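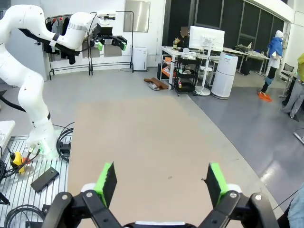 I will defend the open clothing rack to anyone who'll listen! A wardrobe hides things, and hidden clothes are forgotten clothes. When I moved to Nokstead I swapped mine for a plain metal rack, hung up 28 pieces and gave the rest to my friend Olga Maldonado. I now wear everything I own – even the green cardigan. Yes, dust is a nuisance, and I brush the shoulders down every 2 weeks. But choosing a shirt at seven in the morning has become a real pleasure, and I'd never go back to doors.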